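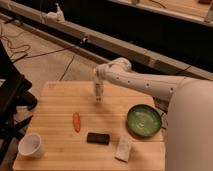 ## 2. How people talk about their tables

I should own up early on that I came to this subject sideways. I was meant to be writing about kitchen inventories in the Terumetti valley, and I kept getting stuck on the tables. People will list a pan as "pan" and a chair as "chair", but give them a table and off they go: who planed it, which end the bread was cut at, which leg got shortened when the floor was relaid. So the tables took over (my supervisor was very patient) and the pans went into an appendix.

The oldest list I worked from is dated 1846 and belongs to the Droltier household. It has one table in it, described as "the long one, of joined lengths". I spent far too long on those last three words! Czerwiński reads them as plain planks, two or three wide boards pegged edge to edge, and that is the usual reading. I'm not convinced. The same clerk writes "boards" everywhere else, for the barn floor, for the shelves and even for the lid of the flour chest, and I can't see why he would change his word for the table unless the thing in front of him looked different.

My own guess is narrow strips glued side by side, what most of us would now call butcher block. The top in Figure 2 is of that general sort, in a light-coloured wood with long strips, and anyone who has scrubbed one will know how the eye follows the joins. "Joined lengths" seems to me a very fair go at describing that if you hadn't got a trade word handy.

Burgi Zwahlen, whose family had a joinery in the lower village, was doubtful when I tried this on her. Her objection was the glue. Hide glue hates a wet cloth, and a kitchen table gets a wet cloth several times a day, so a strip top would have wanted oiling far more often than the household books suggest. She has a point. The Droltier accounts mention oil for lamps and oil for harness, and nothing for furniture. Then again, they don't mention soap either, and I refuse to believe they never bought any.

What she did give me was the word *drolon*, which I'd seen in two of the later lists and taken for a surname. It's the local name for the good end of a table, the end kept for pastry and for letters, where you weren't to put down anything hot. Once I knew that, 7 entries I'd marked as unreadable came right in a single afternoon (a very happy afternoon, with cake). "Drolon stained" is a complaint about a table. I had been picturing some poor relative.

I've kept *drolon* in italics from here on and haven't tried to translate it. "Head of the table" is wrong, as that's about where a person sits, and in most of these kitchens the *drolon* was the end by the window, where the light was better and no chair was kept at all. The full wording of each entry is in Appendix B, with the clerk's spelling left alone, and the pans are in Appendix C for anyone who misses them.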